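**FOR RELEASE 11/06/2025**

**Dronda opens its Skallotdale workshop and lets the public watch a robot deal with a test panel**

SKALLOTDALE — Dronda, the automation shop on Lambert Street, will hold its second open day this month, having apparently learned nothing from the first. Visitors are invited to watch a robot arm work at an electrical test panel, a job that people have been doing by hand for years while also drinking coffee.

The first open day, in October, drew 54 visitors to a room with 60 chairs. Dronda considers this a sellout. "Six people missed something special," said Perla Serrano, who runs the demonstrations. "I'd like to reach them this time."

The demonstration is part of Prerkutum, the company's project on teaching robot arms to handle small controls and cables. The panel was picked for being fiddly. It has pushbuttons, toggle switches and a good many plugs, and the cables loop over each other the way cables do when they are left alone together. The arm works inside a pale enclosure, and the audience follows along on a screen.

Each session includes a short talk by Keith Crabtree, the project's lead engineer. He has been asked to keep it to 20 minutes and has agreed to think about it. The October version included a slide showing that the team had logged 3451 practice attempts with the arm, of which 962 were marked "try again." Crabtree says he left the slide in on purpose. Marketing had left it out on purpose, so there was a conversation.

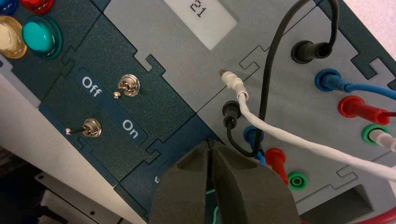
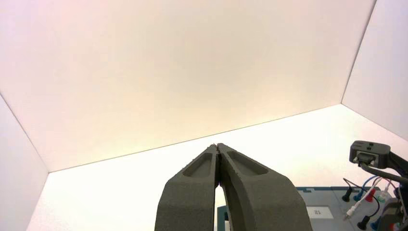 **Does a visitor need any technical background to follow the demonstration?**

None at all. The talk is in everyday words, and staff will be on hand afterward for anyone who wants the long version.

Dennis Bramwell, a retired electrician who came in October, sat through both sessions and stayed to argue. "It's slower than me," he said. "It's more polite than me, too. I asked it to hurry up and it just carried on." Bramwell has been invited back, and has been promised a seat near the front and a fair hearing.

Sisters Phyllis and Dorothy Holroyd, who own the bakery next door, will again provide the refreshments. Phyllis Holroyd describes herself as a supporter of the project. Dorothy Holroyd describes herself as next door. Both expect to run out of cinnamon rolls before the second session — they did last time, and several engineers have been spoken to.

**What to know before you come**

- Admission is free. Seats are first come, first served, and there are still 60 of them.
- There are two sessions, one in the morning and one in the afternoon. The program is the same for both, apart from the rolls.
- Children are welcome with an adult. Please keep them, and the adult, behind the yellow line.
- Questions are taken after the talk. Questions about whether the arm can fold laundry are taken last.
- Parking is behind the bakery. Leave the delivery bay clear or Dorothy will come and find you.

Dates and session times are posted at the Lambert Street entrance. School groups should arrange a visit ahead of time through the front desk.

**About Dronda**

Dronda builds and programs robot arms for small workshops and test benches. The company is based in Skallotdale and has been meaning to update this paragraph.

**Press contact:** Perla Serrano, Dronda, Lambert Street, Skallotdale. Reporters who would like to see the arm at work before the open day should ask for her by name.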